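Print this page | E-mail this page

Listing Copy and Square Footage: Notes for Unit 2
15/01/2019
By Amanuel Nigatu

Read these notes before you draft your first listing. We will use the Plasness house, 1,408 square feet, for all the practice work.

Living area means finished, heated space that you can reach from inside the house. The garage doesn't count. Neither does a screened porch, even a nice one. A finished basement goes on its own line in the form, and you should never add it to the main figure.

Write down where your number came from. County records, an appraisal and the builder's plans can all disagree, and the Ledesma file has two different totals for the same floor.
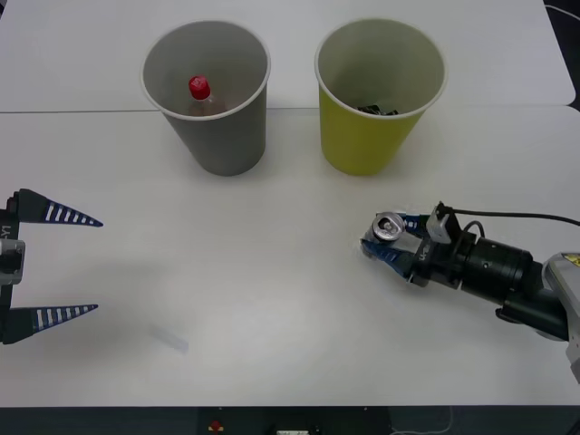

If the sources differ, tell your broker before the listing goes live. Don't average them. Don't pick the larger one.

Room counts follow the same form. A den without a closet is usually listed as a den. Check your local rules on bedrooms, which also cover windows and exits.

For next time: write a description of the Plasness house in no more than seven sentences. Leave out "must see" and any wording about who should live there. Fair housing rules apply to every line of an ad, including the headline.

Related items
Reading a Plat Map
Closero Street: Pricing Exercise
Disclosure Forms, September Update
Amton Duplex Worksheet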